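발표자 노트: 핸드헬드 그리퍼 유지보수, 패드와 핀을 중심으로
Lestent 현장기술 세션, 2020년 5월 19일
발표: Juniper Blackwood / 자료 검토: Solange Aguiar

슬라이드 1. 범위

인사는 짧게. 오늘 다루는 것은 손에 들고 쓰는 2지 그리퍼 한 기종의 세팅, 일상 점검, 부품 교체까지다. 데이터 후처리와 학습 쪽은 Skimunwood 팀 발표에서 다루므로 질문이 나오면 그쪽으로 넘길 것. 발표 시간 22분, 질의는 끝난 뒤에 받는다.

청중 대부분이 장비를 써 본 사람들이므로 작동 원리 설명은 생략. 용어만 통일하고 시작한다. 링크는 암을 이루는 검은 부재, 핀은 링크를 잇는 은색 회전축, 패드는 끝단의 골이 진 파란 접촉면. 정비 기록지에 "손가락"이라고 쓰는 경우가 아직 있는데 패드인지 링크인지 구분이 안 된다.

슬라이드 2. 기준 자세

점검은 항상 기준 자세에서 시작한다. 그리퍼를 거치대에 물리고 완전히 연 다음, 트리거를 끝까지 당겨 닫는다. 양쪽 패드가 중심선에서 동시에 만나야 한다. 한쪽이 먼저 닿으면 대칭이 틀어진 것이고, 이 상태로 물체를 잡으면 물체가 늦게 닿는 쪽으로 밀린다.

대칭 편차는 틈새 게이지로 잰다. 눈으로 판단하지 말 것. Dunleavy 작업장에서 육안으로 합격 처리한 장비를 다시 재 보니 오른쪽 핀 유격이 한도를 넘은 사례가 있었다. 사용자는 불편을 느끼지 못했다고 했다. 손목으로 보정하면서 쓰고 있었기 때문에 기록 궤적에만 흔적이 남았다.

슬라이드 3. 핀 유격

핀은 암마다 따로 본다. 링크를 엄지와 검지로 잡고 축 방향으로 한 번, 축에 직각인 방향으로 한 번 흔든다. 축 방향 유격은 와셔로 잡을 수 있다. 직각 방향 유격이 나오면 구멍이 늘어난 것이므로 링크를 교체한다. 핀만 굵은 것으로 바꾸는 임시 조치는 금지.

윤활은 건식만 허용한다. 오일을 쓰면 먼지와 섬유가 붙는다. 특히 천이나 봉제 인형을 많이 다루는 작업에서는 핀 머리 밑에 보풀이 감긴다. 핀셋으로 빼고, 빠지지 않으면 핀을 분리한다. 압축 공기는 보풀을 안쪽으로 밀어 넣는 경우가 있어 점검표에서 삭제했다.

(여기서 점검표 개정판을 한 부씩 돌린다. 개정 전 양식은 회수.)

슬라이드 4. 패드 상태와 파지 시험

패드의 골은 마모 지표를 겸한다. 골의 깊이가 중앙과 가장자리에서 다르면 패드가 비스듬히 물려 있다는 뜻이다. 나사를 풀고 패드를 다시 앉힌 뒤 재시험한다. 표면이 번들거리면 마모보다 오염을 먼저 의심한다. 중성 세제를 묻힌 천으로 닦고 마른 천으로 마무리. 알코올은 쓰지 않는다.

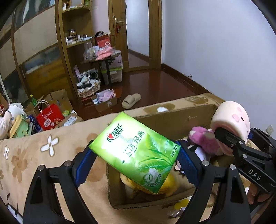 파지 시험에는 단단한 블록과 무른 물체를 둘 다 쓴다. 블록만으로 시험하면 패드 한쪽 모서리만 닿아도 통과해 버린다. 비닐 포장된 휴지 묶음처럼 눌리면 형태가 변하고 표면이 미끄러운 물체가 좋다. 모서리를 잡고 들어서 기울인 상태로 유지하고, 포장재가 패드 위에서 밀리는지 본다. 밀림이 보이면 트리거 힘을 올리기 전에 패드 면을 확인한다.

봉제 인형은 다른 항목을 보기 위한 것이다. 겉감이 눌려 들어가므로 패드의 평행도가 조금 어긋나도 잡힌다. 따라서 합격 판정용으로는 쓰지 않고, 놓을 때 털이 패드나 핀에 걸리는지만 확인한다. 두 대를 함께 운용하는 경우 좌우 장비를 바꿔 들고 같은 시험을 반복한다. 사용자 습관에서 온 편차와 장비 편차를 이 단계에서 분리한다.

시험 횟수는 장비당 14회. 한 번이라도 낙하가 나오면 핀 점검으로 돌아간다. 통과할 때까지 반복한 뒤 마지막 결과만 적는 방식은 인정하지 않는다. 낙하가 난 회차도 기록지에 남긴다.

슬라이드 5. 패드 교체 절차

교체는 좌우 한 쌍으로 한다. 한쪽만 새것이면 마찰 차이로 물체가 돌아간다.

먼저 전원을 분리하고 암을 완전히 연다. 고정 나사는 아래쪽부터 푼다. 기존 패드를 뽑은 자리에 접착 잔여물이 있으면 플라스틱 주걱으로 긁어낸다. 금속 공구는 링크 끝단에 흠집을 내고, 그 흠집 때문에 새 패드가 뜬다. 새 패드를 끼운 뒤 나사를 가볍게만 걸어 두고, 그리퍼를 닫아 두 패드가 서로 눌리면서 자리를 잡게 한다. 닫힌 상태에서 본조임. 그다음 열고 닫기를 17회 반복하고 조임을 다시 확인한다.

마지막으로 개폐 영점을 다시 잡는다. 새 패드는 마모된 패드보다 두꺼워서 이전 영점을 그대로 쓰면 닫힘 값이 어긋난다. 이 단계를 빠뜨린 기록이 제일 많다. 영점을 다시 잡지 않은 구간의 개폐 값은 나중에 고치기 어렵고, Skimunwood 쪽에서는 해당 구간을 통째로 제외한다.

슬라이드 6. 링크 균열

넓은 하부 링크에는 삼각형 개구부가 있다. 균열은 주로 이 개구부의 뾰족한 모서리에서 시작한다. 검은색이라 정면 조명에서는 보이지 않는다. 손전등을 옆에서 낮게 비추고 링크를 천천히 돌린다. 균열이 의심되면 흰 왁스 연필로 문질러 선이 남는지 본다.

Allodby 창고에서 회수한 링크 가운데 균열품은 모두 낙하 이력이 있었다. 사용 시간과의 상관은 찾지 못했다. 그래서 링크는 정기 교체 대상에서 빼고, 낙하가 보고된 장비만 검사한다. 떨어뜨린 사람에게 책임을 묻지 않는다는 점을 현장에 분명히 전할 것. 보고가 안 들어오면 이 방식은 성립하지 않는다.

슬라이드 7. 주기와 기록

일일 점검: 기준 자세, 패드 청소, 나사 조임. 작업 시작 전에 한다.
주간 점검: 핀 유격, 보풀 제거, 파지 시험.
패드 교체: 누적 664회 파지 또는 골 깊이 한도 도달 중 먼저 오는 쪽.

파지 횟수는 트리거 로그에서 자동으로 뽑는다. 손으로 센 값은 받지 않는다. 패드를 교체하면 카운터를 초기화하고 장비 번호, 좌우 패드의 로트, 작업자 이니셜을 적는다.

10월에 패드 재질이 바뀔 예정이고, 바뀐 재질의 교체 기준은 아직 없다. Solange가 마찰 시험을 진행 중이다. 결과가 나오기 전까지 신구 패드를 섞어 쓰지 말 것. 재고 상자에는 로트별로 라벨을 붙여 둔다.

질의 대비 메모

패드를 3D 프린터로 직접 출력해도 되느냐는 질문이 나올 수 있다. 치수는 맞출 수 있지만 골 바닥의 경도가 로트마다 달랐다. 시험용으로만 허용한다고 답한다.

좌우 장비를 섞어 보관해도 되는지: 된다. 단, 영점 값은 장비 번호를 따라가므로 라벨을 떼지 않는다.

와셔 규격표는 배포 자료 뒷면에 있다.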